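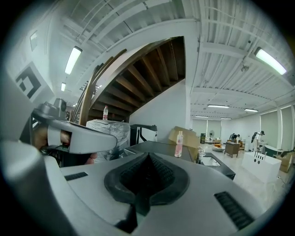 Ticket 817 - washing machine, downstairs fit-out
Opened by: Hilkka Rantala
Status: open, waiting on parts

Hi all, putting everything in one place because I've now told bits of this to three different people at Stondar and I keep forgetting who knows what.

The problem: the black front loader (it's the Cliltidum one on the order) trips the power partway into the spin. Wash is fine, rinse is fine, then it starts to wind up, there's a knock from low down on the left, and off goes everything on that circuit, lights included. Lovely when you're on the stairs!

What I've tried so far:

Levelled it. The front left foot was a good turn and a half out. Knock is quieter, still trips.

Ran it empty. Got all the way to the end, so I got very excited and told everyone it was fixed. It wasn't. Two towels in and it went again.

Different outlet. I used the white one on the wall by the slatted floor panel, no extension lead. Same thing.

Checked the transit bolts. All out, and they're in the bag with the manual (please leave them there, I'll want them if this goes back).

Cleaned the filter. One hair tie and a fair bit of grey fluff. I vacuumed the floor at the back while I was there and didn't find any drips.

Slower spin. At 1,000 it finished both times I tried. At the top setting it trips every time. So that's my workaround for now - turn it down and put up with damp towels.

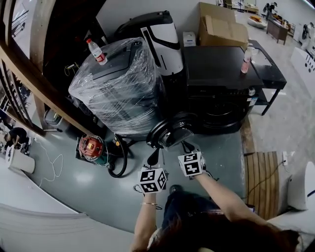 Washer with the shop vac, side table and the wrapped unit nearby.

Update, May 2021: rang Stondar again and got a really helpful fellow this time. He thinks it's either the motor brushes or a wire rubbing somewhere behind the drum, and he's sending a brush set out through the Bikcombe depot. He also asked me to check the small label on the front, lower right, and read him the serial number, which I did lying on the floor with my phone torch.

Still to do:

- fit the brushes when they turn up
- look for a rubbed wire while the back panel's off
- try the towels again at full spin

One for Kallio: the tall appliance is still in its plastic wrap, and I'd like it left that way until this is sorted. I don't want it on the same circuit while we're chasing a fault. If you need to get in behind the washer, shift the big cardboard box first, but don't flatten it - Stondar want the original carton if they end up swapping the machine.

I'll update the ticket once the parts are in.

Hilkka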